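The bag on the hook: keeping an office floor clear at Brerell
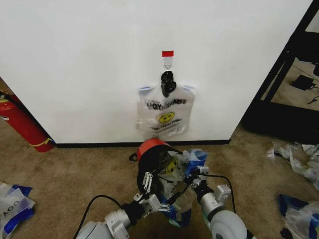 Apolline Perrin started with hooks because they were cheap and she could put them up without asking the landlord. She runs the day-to-day side of the Brerell office in Clematcombe, and her job covers the mail, the kitchen, the supply orders and, for the past year and a half, the trash.

"We had proper bins," she says. "We had three of them on the ground floor. People still put things on the carpet next to them, or they left the packaging where they opened the box. Mostly it was plastic bags. Someone goes out for lunch, comes back, takes the food out, and the bag goes down by their feet."

Her answer was to hang the bags up. A clear adhesive hook goes on the wall at a height anyone can reach, with a small piece of red tape over it so that people can find it. A shopping bag goes on the hook by its handles. Other plastic bags go inside that one, and when it is full it comes down and another takes its place.

The red tape came second. The first hooks were clear plastic on a white wall and people walked right past them. "I'd tell someone to use the hook and they'd say, what hook? So I put tape on all of them. Red was what we had in the drawer."

She has opinions about which bags work. Thin produce bags tear at the handle as soon as there is any weight in them. Paper ones fall off. The best are ordinary shopping bags with long handles that can be twisted together and looped over, so the bag stays flat on the wall while it is empty. She keeps the good ones in a box under her desk and doesn't care what is printed on them.

"I had a complaint once that they looked messy. I said they look messier on the floor."

Brerell moved into the building in December, before the carpet was finished upstairs, and a lot of things were put down in places they were never meant to stay. Perrin spent her first weeks there with a notepad, walking the ground floor at 8 in the morning and again at 5, writing down what was lying around. Chargers and cables were on the list every day. So were plastic bags, and so was a folding chair that she says moved from room to room for a month.

The beige carpet didn't help. "It shows everything. I would have picked gray. But it was already here, and it cost the landlord $2,424 to have it laid, he told me that more than once, so it's staying." The walls mark easily too. She used to wipe off the scuffs with a damp cloth and has mostly stopped, except when visitors are expected from Nondthorpe, where the company has its other office.

The hooks themselves are sold in packs of 20. She has bought two packs and still has most of the second. A few came off in the first summer, always the ones that had been overloaded. She now cleans the wall with rubbing alcohol, lets it dry, presses the hook on and leaves it until the next morning before hanging anything from it. It says to do this on the packet, she admits, and she hadn't read the packet.

What happens to the bags after they come down was harder to settle. The town's regular recycling pickup doesn't take soft plastic. For a while Perrin drove them to a supermarket drop-off herself. Now a local firm, Benítez, collects them along with the cardboard. The contract is $409 a year, and she had to argue for it.

"They asked me if it was worth that for a few bags. I said come and look at the closet." She had been saving them there — the door no longer shut.

She doesn't claim the problem is solved. Bags still end up on the carpet, especially after a big delivery or when people are busy, and she still picks them up on her way through. She has stopped sending emails about it. The last one went to the whole company, including people in Nondthorpe who had no idea what she was talking about, and she got several puzzled replies.

Her advice to anyone trying the same thing is short. Put the hooks where the bags are already being dropped, even if it's an odd spot for one. Keep them well away from doorways. Change the bag before it is full, and have the next one ready in your pocket.

She is thinking about the cables next. There is a drawer for them, with a label, and at the moment it has a stapler in it.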